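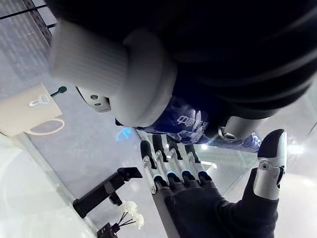
Saturday, and I finally got inside the new Aksoy Hall! They let the choir people in for a look before the rest of campus, so I put on the ugly loaner boots and followed Nevzat Türkmen around for most of the morning. He's running the job for Clodunov and he talks fast, so I missed half of it.

The recital room is smaller than I'd pictured from the drawings. 400 seats, up a pretty steep slope, and you can hear somebody unzip a coat from the back row (I tested this with my own coat). The big lecture hall next door will hold 672, which seems like a strange number until you see how the balcony wraps around the stairs. No seats in there yet, just bolts sticking up out of the floor. I tripped on one.

Aslı Bilgin came along and sang a few bars from the stage. The workers clapped, and she went bright red. She's still mad that the practice rooms ended up on level 3 and the elevator is way over by the loading dock. Try hauling a cello up there in January! I said I'd write to the dean about it and now I guess I have to.

Oh, and the walkway to the library is open, sort of. You can go as far as the plastic sheeting. Nevzat says up to 1,000 students an hour could use it between classes, and I believe him, the old path was a swamp every spring.

Had soup after, with Aslı. Need to return the boots Monday. Also find out who has the old piano keys.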